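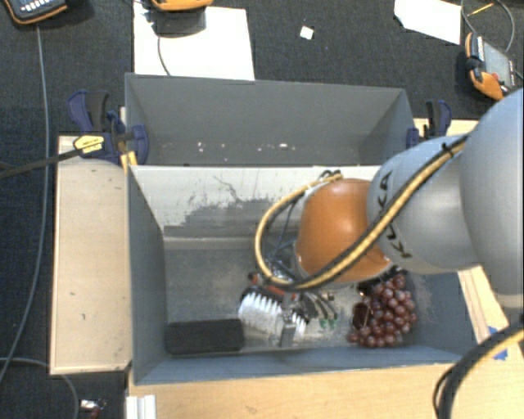
Notwood Picking Kit: your questions, my answers

Last updated: February

Hi, I'm Lizelle Nel, and I look after the Notwood bin picking kit, which means I also look after the inbox. These are the questions I get most. I've tried to answer them the way I would on the phone (minus the coffee slurping).

What do I get in the kit?

The gripper, the cable bundle to run along your arm, the mounting plate, a calibration card and a license for Masari, our picking software. You supply the arm, the bins and a table that doesn't wobble. Please take the wobble part seriously! I've spent whole afternoons on support calls that ended with somebody folding up a piece of cardboard.

Will it work with my robot?

If you have a KUKA arm, you're on the setup I know best and I can probably answer you from memory. For other makes, send me the model and a photo of the flange and I'll check whether we have a plate that fits. Terence Lockwood in our workshop will cut a custom one if we don't, but he needs three weeks and he won't be hurried.

Do I have to buy your bins?

Nope. Any open-topped bin with a flat floor is fine, and two side by side is the usual arrangement, one to pick from and one to drop into. Clamp them down at both ends. Ordinary hand clamps from the hardware store do the job, and scuffed old bins are no trouble either. Masari learns the walls when you run the setup, so if you swap a bin, run it again.

What can it pick up?

All sorts, and mixed together if you like. Small boxes, blocks, things with teeth or ridges, bunches of grapes. The limit is 765 grams, and that's a real limit. I know people try a full kilo. Yasaman Karimi, who runs our testing, can tell from your log file, so you may as well own up.

Grapes, really?

Really! I got asked this so often that it earned its own spot. Soft and round items need the gentle grip setting, which you'll find under Items, then Handling. Start at the lowest force and come up a step at a time. I'd practice on a cheap bunch, and keep paper towels handy.

How long does setup take?

Give it a morning. The mechanical part is quick if you've fitted a gripper before. Routing the cables is what eats the time: you want a nice generous loop at the joint so nothing pulls tight when the arm twists, and a tie to hold the bundle together further up. Move the arm slowly through its full range before you let it run at speed.

Does it need to be bolted to the floor?

The kit doesn't, but follow whatever the maker of your arm says about mounting and guarding. I can't overrule their manual and I wouldn't want to.

It keeps missing things in the corners. Help?

Very common. Small items up against a wall are the hardest picks there are. Turn on Corner Approach and the gripper will come in at a tilt. If that doesn't help, redo the calibration card with the bin exactly where you plan to leave it. Still stuck? Send me a log and I'll have a look.

How much is it, and can I try it first?

The rental is 769 dollars a month with a two-month minimum, and the first month comes off the price if you buy. We've shipped over 200 kits now, so there's normally one on the shelf. You have 60 days to send a purchased kit back. I do ask that you wipe off the fingers.

Is this the same thing as the Boros kit?

Boros was our first version. Same idea, older gripper, and the plates don't swap over. We still carry spare fingers and cables for it, so email me before you give up on yours.

Who do I contact?

Me, for nearly everything. For invoices ask for Salvador Meireles. I'm at my desk from 8:30 and I answer email before I answer the phone.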